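Desk 248

The Westutby student robotics project had a rule that every demonstration was recorded at a numbered desk. Édgar Ñahui had drawn 248. The task sheet allowed two hands, one container and whatever objects the team had put on the list that week.

He read the entry for chargers twice. Grip by the body, prongs down. Release only when the part is inside the walls. The policy, which the team had named Paracha, would be trained on 2,245 episodes, and 40 of them were assigned to him. His were due on Friday. 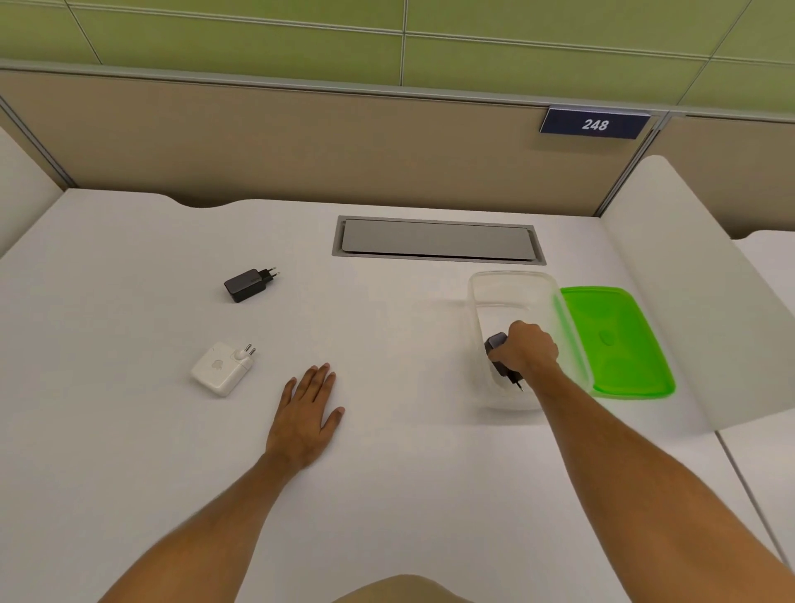
Desk 248, charger task. Right hand on the part, left hand at rest.

Paracha had no opinion on chargers. It had opinions on hands. In June it had learned from a student called Rusia that a person pauses before letting go, and it had copied the pause into everything, including tasks with nothing to let go of. The arm in the Indunwood lab would stop over an open bin and hold there for 17 seconds. The log listed this as a fault. Rusia had asked for it to be listed as a habit, and the request was still open.

Édgar tried to work without habits. He kept his speed even and his wrists level. He moved on to the food entry, which had one line of instructions – keep both hands on the box.

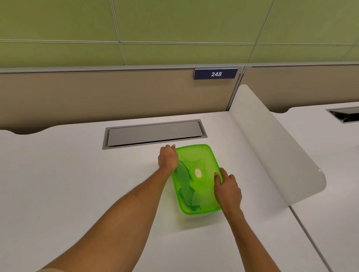
Desk 248, food task. Leaves in the green container, both hands in contact.

At the review they played his episodes back through the policy. The arm went to the bin, opened, and did not wait. The fault count dropped by two. Then it set its gripper flat on the bench beside the bin, fingers slightly apart, and left it there.

Rusia looked at the arm, then at Édgar's left hand on the table.

"Log it," he said.

She opened a new line and typed the desk number.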